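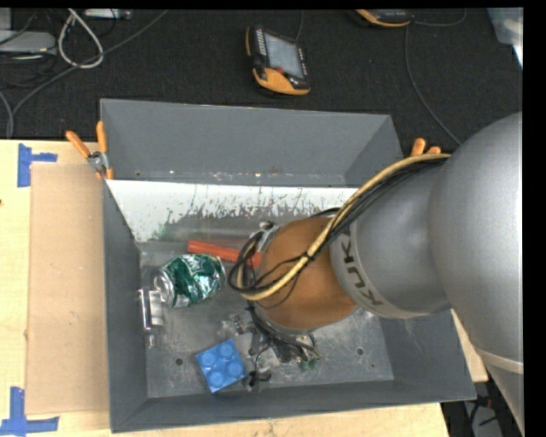 Graruseck is a list of small household and workshop items, with a record of how each one sits, leans and overlaps when it is put in a metal bin with other things. Version 2 holds 3000 records covering 24 kinds of item. All share one vocabulary for shape, surface and wear, set out under Fields. The vocabulary keeps the item apart from whatever it rests on, as the bin has marks of its own: the floor is scuffed, with cloudy whitish scratches and two small round dark holes, and the shiny strip below the back wall is scratched as well. A crushed green and silver can on that floor gets entries for its own dents and printing. The scratches underneath it go in the bin notes, as they would for a blue block lying in the same bin.

Contents

items.csv - one row per item
records.csv - one row per item per arrangement
bins.csv - notes on the containers
wear_guide.txt - wording for wear grades, with borderline cases
CHANGES.txt
LICENCE.txt

All files are UTF-8 with comma separators and a header row. Empty cells mean "not recorded". A cell containing the word none means that somebody looked and found nothing to report. Please keep the two apart when converting to other formats; some spreadsheet programs merge them on import.

Items

Items are ordinary and cheap. The list includes drink cans (whole and crushed), painted and plain blocks, bottle caps, sponges, clothes pegs, short lengths of pipe, tape reels, jar lids and paper cartons. Food was left out, as were glass, batteries and anything with a blade. Crushed cans are listed as a kind separate from whole cans because they lie differently: a whole can rolls until a wall stops it, while a crushed one tends to settle on its flattest side and stay there.

Brand names are not recorded. Printed surfaces are entered by main colour, then by second colour if it is easily seen.

Fields

item_id: a short code. The code stays with the physical item for its whole life, so a whole can that is later crushed gets a new code and a pointer to the old one in the column was_item.

kind: one of the 24 kinds in items.csv.

colour_main, colour_second: plain colour words. "Silver" covers bare metal and silver print.

surface: matt, shiny, mixed or unclear. Cans are nearly always mixed.

wear: grade 1, 2 or 3. Grade 1 is as new. Grade 2 has scuffs or shallow dents, with the outline still as made. Grade 3 has lost its original outline. Every crushed can is grade 3 by definition, however fresh the printing looks.

rests_on: floor, wall, item, or any of these joined by a plus sign. An item that bridges the floor and a sloping wall is floor+wall.

covered: no, partly or mostly. Judged by eye from above.

note: free text.

Bins

Each container has a row in bins.csv giving its material, wall shape and the state of its floor. The open grey metal bin is entered as "sloped", meaning that the walls lean outward and the rim is wider than the floor. Slope matters when reading rests_on. Light items often stop part of the way up a wall, and early records called this "floor" when the lower edge of the item happened to touch it. These were corrected in version 2.

Marks on a bin are noted once, in bins.csv, and are not repeated in each record. Anyone working on shiny surfaces should read the bin row first. Bright patches on a worn metal edge are easily taken for foil or for part of a can.

Known problems

Wear grade 2 is too broad. It covers a jar lid with one scratch and a carton that has been sat on. A split was tried and dropped, as graders could not agree on where the line should fall.

The was_item column is incomplete for cans entered before October. Several were flattened before their codes had been written down.

Colours were named by people in daylight and under lamps, and the light was not logged. Dark green and black are the pair most often confused. Blue is reliable.

Sponges change shape between arrangements and are graded 1 whatever state they are in. Leave them out of any work on wear.

Related lists

Lalov uses the same item codes but arranges the items on open shelving, so rests_on takes different values there. Achari is older, has no wear column and should not be joined to records.csv by kind alone.

Upkeep

Graruseck is kept by Usman Khattak at Botness. Corrections should quote the item_id and the column concerned. Requests for new kinds are read between versions and need a sample of the item, posted or handed in.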